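The Second Over

Océane Boychuk had the new ball in her left hand and did not want it. She had opened the bowling for Chisholm twice before, in May, and both times she had gone for plenty.

"Full and straight," said Josée Lachance. Josée was captain and wicketkeeper and said this to every bowler.

Jutitz needed 7 to win with 2 wickets left. The ball was new because the old one had gone over the hedge into the creek, and the umpires had picked a replacement out of the box that still had the gold lettering on it. Josée had looked at it and then looked at Océane, the only one left who could swing it.

The first ball swung too much and went down the leg side. Josée got a glove to it. Wide. The batter, a tall woman in a Casex cap, tapped the crease and said nothing.

Océane walked back. She had 600 runs against her name for the season, which her brother had worked out from the scorebook and told her over breakfast. He was eating cereal. She had stood there with the milk in her hand and the refrigerator door open until he told her to shut it. 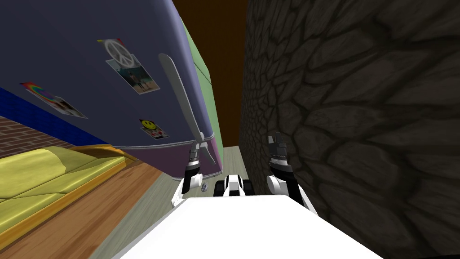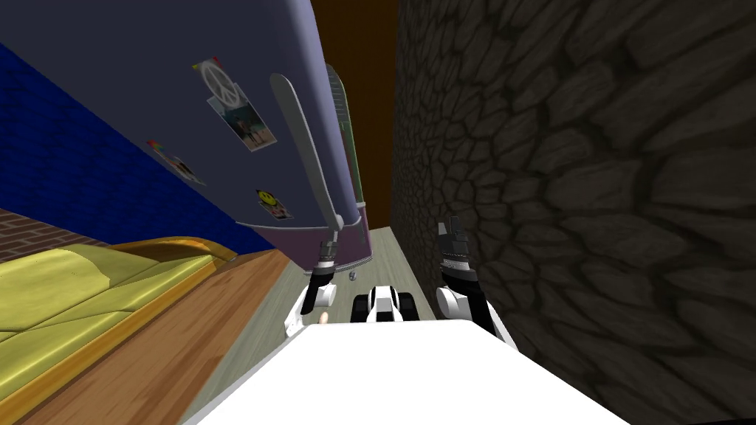

She bowled the next one fuller. It pitched on off stump and held its line, and the batter drove it hard along the ground past mid-off. They ran two. The throw came in over the wrong end and Josée had to jog after it.

"Four to win," the umpire said, to the scorers.

"I can add," said Josée.

Océane wiped the ball on her pants. Her shoulder was stiff from the first spell. She thought about going around the wicket and decided against it. The field was up. If anything got through the ring it would go for four and they could all go home.

The third ball was the one she had been trying to bowl since lunch. It started outside leg and came back late. The batter played where it had been. It hit the pad in front of middle, and Océane had turned around with both arms up before she heard herself shouting.

The umpire took a long time. Then his finger went up.

The last batter came out from under the trees, still buckling a strap. She was fourteen or so and her helmet was too big. Her partner met her halfway and talked to her with one hand on her shoulder.

Josée came up from behind the stumps and gave Océane the ball.

"Full and straight," she said.

"She's a kid."

"She made thirty against Pliris."

Océane looked at the kid, who was asking the umpire for middle and leg in a clear voice. She moved mid-off back ten steps, then went back to her mark and turned.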